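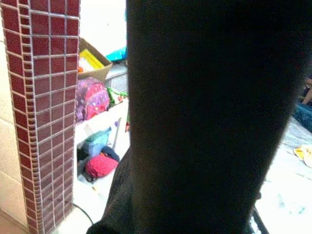

*Red tiled column, left side.*

**Ticket 682: Grokwood audiobook stops at chapter two, every bedtime**

**Status:** solved, hooray!

**Problem:** We borrow parenting audiobooks from Staniforth library and play them through the Ketel speaker in the kitchen. The current one is Grokwood, a very funny memoir about raising twins (do read it, the potty training chapter had me crying into the washing up). Playback cuts out at 69 minutes and goes back to the start.

**Tried so far**

- Restarted the speaker. Same again.
- Deleted the book and downloaded it afresh, all 272 MB of it. Download reached 100%, still stopped at 69 minutes.
- Played it on my phone with no speaker. Went straight past! So the file is fine.

**Saturday, 7.40 pm:** Found it! The Hener app has a "children's bedtime" timer, and my four-year-old had switched it on for every speaker in the house. Turned it off for the kitchen only and listened right through to the holiday chapter, which is even better than the potty one.

**Still open:** the bookmark doesn't carry over from speaker to phone. I'll start a new ticket for that.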